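Wiping plates, 1,092 times over

Posted by Mirta Maldonado
9 July 2023

I have been promising a proper update since we started the table-clearing work, and every time I sit down to write it somebody pings me about a missing file. So tonight I've made a pot of tea, put the phone in another room, and I'm going to get it all down in one go.

Quick recap for anyone new. We're teaching a model to do small kitchen jobs with two arms, and it learns by example. A person holds a gripper in each hand, does the job the way they'd do it at home, and the cameras record the lot. Later the model gets all of those recordings and tries to work out what the hands were up to. Our target for the first round is 3,000 good examples. As of this arvo we have 1,092, and I am ridiculously pleased with that number!

The job at the moment is plates and a cloth. Pick up the cloth, wipe, put the cloth down, shift the plate. It sounds like nothing, and a human does it without thinking, but a cloth is a terrible object from a learning point of view. A plate is the same shape every time you meet it. A cloth is a different shape every single time, and it changes again the moment you pinch it. I love it. I could watch cloth recordings all day (and some days I have).

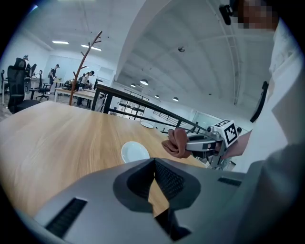
Pirmin Moser wrote our session notes, and his best rule is the one about scrunching: before each recording you drop the cloth from a bit of a height and leave it however it lands. No tidying. In the first week we were all laying it out flat out of pure politeness, and the early model was brilliant with a flat cloth and hopeless with anything else. It would reach for a corner that wasn't there, over and over, like someone patting their pockets for keys.

We've also stopped trying to be neat with our movements. I used to do these slow, careful, museum-quality wipes, and when I watched the playback I realised I don't wipe anything like that at my own sink. Now I go at normal speed. If I fumble the cloth and pick it up again, that stays in, provided the job gets finished. The recoveries might be my favourite part of the whole set, and Pirmin reckons they're worth more than the clean runs. We haven't tested that properly yet, so take it as a hunch.

What do we throw out? So far, 78 recordings. Mostly the boring stuff: someone forgot to press start, the tracking dropped halfway through, or a person bumped the table and stopped to apologise. I keep those in a separate folder, which I named Grelosex after a password generator spat it out at me and I couldn't bear to waste it. The good ones go into Parnard, our main store, and get a one-line label each. Labelling is dull but I put the cricket on and it gets done.

A thing I didn't expect is how much people differ. We have 6 of us recording now, and I can usually tell who it is from the first couple of seconds of movement. One of us always squares up the plate first. One folds the cloth midway through for a fresh side — lovely habit, and I've started doing it at home. I was a bit worried all that variety would muddle the model, but the last training run coped well, and I'm keen to see what it does with a seventh pair of hands.

Next up is bowls, which means wiping the inside of something curved, and my wrists are already complaining. After that we want to try different tables and different light. If we keep up this pace we should be through the first round well before December, and then I'll write up the training side with some proper results.

Pirmin has asked me to add that he holds the record for most recordings in a session. Fine. It's added. I'm coming for it.

14 comments
Shared 23 times

Recent posts
Naming things badly: a short history of our folders
Why the cloth always wins
First week with two grippers
What I got wrong about labels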